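The toy table at the Stallbridge rummage sale was mine by default. Farah Liew had books, Ruwan had lamps and anything with a plug, and I had been in the bathroom when the jobs were handed out, so I got the toys.

"It's the easy one," Farah told me on Sunday morning, with her arms full of cookbooks. "Kids come up, they point, you take the money."

I'd like it on record that she has never worked the toys.

The trouble was that everything had come out of one house. The Kodikara place, up on the hill, number 302, which had been sitting shut since Mrs. Kodikara went into the home at Evard. Her nephew Sajib had cleared the playroom in one afternoon by scooping, as far as I could tell, and he'd scooped up the trash right along with the treasure. And I knew that playroom! I was 9 years old the last time I was in it, and I'd spent most of that summer under the window with Khải Mai, fighting over who got to be goalkeeper.

So there I was at seven in the morning with my coffee going cold, supposed to be putting prices on things.
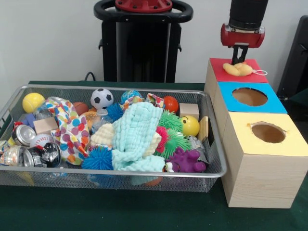 Mrs. Kodikara used to make up games for us whenever it rained, and it rained all that June. She called the best one Post Office. You wrote a message to somebody, you wrapped it around something from the toy shelf, and you mailed it. Khải always picked a ball, which never worked, and I can still see him trying to get a piece of paper to stay on a soccer ball. The mailboxes were the wooden boxes with the colored tops, the yellow one and the blue one with the round holes in them, and then the red one at the back with no hole at all. You couldn't mail anything in the red one. We asked her about it constantly - who was it for, how did you get your letter in - and she'd say that one was for mail that wasn't ready yet, and go off to put the kettle on.

I was a very literal child. I thought about that red box for years.

"How much for the smiley one?" said somebody's grandfather, who wasn't even supposed to be inside the hall yet.

"We open at nine," I said.

"I'm only asking."

"Fifty cents."

"For a ball with a face on it?"

"It's a very good face," I said, and he wandered off to bother Ruwan about the lamps.

Sajib turned up a little after that with doughnuts from Culletti's and a guilty look. He's a nice man, Sajib. He has a way of standing next to a table as if he's waiting to be told off by it.

"I may have been a bit quick with the packing," he said.

"There are cans in here, Sajib."

"I know."

"Crushed ones."

"I was thirsty, and then I was in a hurry." He gave me a doughnut. "I can take those."

He didn't take them. He picked up the baseball and turned it over until he found the stitching with his thumb, and he stood there like that for a good long while, so I ate my doughnut and let him. 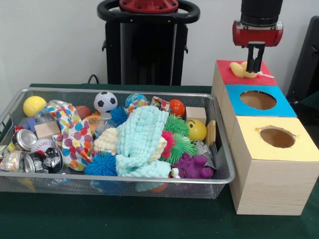

"She asked about the boxes," he said finally. "When I went up to Evard last week. She doesn't ask about much, you know, she mostly talks about the garden. But she wanted to know where the mailboxes were, and I said they were going in the sale, and she said that was fine as long as the mail had gone out."

I put my doughnut down.

"Did you look?" I said.

"Look where?"

Well, we looked. We did the yellow one first and there was nothing in there but dust and a bead. The blue one had a raisin, or something that had once had hopes of being a raisin. Then Sajib turned the red one over, and the bottom was just a square of board held on with 4 little tacks, and my heart was going like a drum, I'm not ashamed to say it. He got the tacks up with his car key.

There were 6 envelopes inside. Small ones, the kind you get with flowers. One said Khải and one said Sajib, and one said Afroza Wanigasekara in full, because Afroza had been a very formal little girl and would have insisted. The one with my name on it was near the bottom.

"Should we open them?" said Sajib.

"They've got our names on!"

"She said it wasn't ready, though. That's what she always told us."

Farah came over right then to say the doors were opening and did I have any change, and what on earth was the matter with the two of us. I gave her my whole cash tin. Then I peeled the price sticker off the red box, and the yellow and the blue while I was at it, and I asked Sajib what time they let visitors in at Evard.

"Two o'clock," he said.

I put the envelope in my coat pocket and sold the smiley ball to the grandfather for a quarter.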